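Office Furniture and Floor Care — Frequently Asked Questions

Can I put office chairs directly on the plank floor?

Chairs with wheels are fine if the wheels are soft. Please check them every January, when people bring in small stones from outside. Folding chairs should have a rubber cap on each leg.

My desk has a round hole in the top. What is it for?

It is for cables. Pass them through the hole and down behind the desk, so they do not hang over the edge where a foot can catch them. Silvana Paiva at the Feno office keeps a box of cable clips and will give you some.
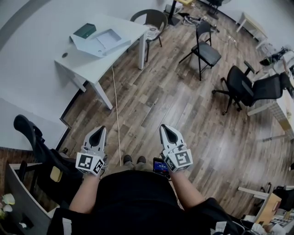 How do I move a desk without scratching the planks?

Take everything off the top first and unplug the cables. Then two persons lift the desk together and put a felt pad under each leg. Do not push it, also not for 50 centimeters — the marks stay.

Where do I report a broken chair?

Write to Steinar Brøndum with the room number. Repairs take 14 days, and in this time you can borrow a folding chair from the storage in room 9.

Last changed 29 March 2023, Maiara Aguiar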